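Kerslake project — manipulation task, group notebook
17/03/2019

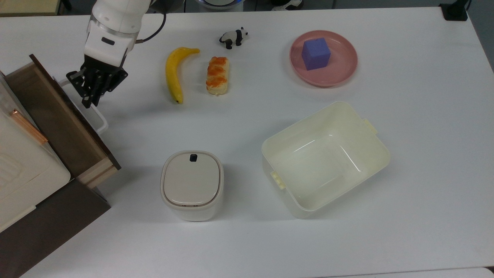
Carried on with the drawer task from last session. Sequence for the club demo is unchanged: open drawer, fetch the banana, put it in, close drawer. Pastry and panda stay out as distractors. The cube is for the second task (plate to bin) and should not be touched by this one.

Approach height over the drawer was set at 487 mm in the old config. Changed to 445. That is measured from the arm base, so anyone using table height as zero will get nonsense. Note to whoever edits the file next: put the datum in the comment line.

Ran 5 full cycles at the new height. Opening worked each time. The release failed in 2 of them; the banana landed across the side panel and the close step had to be stopped by hand. Suspect the wrist angle, as the fingers come in tilted and let go unevenly. Not the height — the logs show the same z to within a millimetre.

Timeout in the Mastora script still trips if the planner is slow on the first call. Doubled it for now. Needs a proper fix before the Drirnonwood round in November.

To do:
Wrist angle, try square to the drawer front.
Repeat the release test with the pastry, which is a different shape to grip.
Check the cable loop on the arm does not snag at full reach to the right.
Back up config before changing anything.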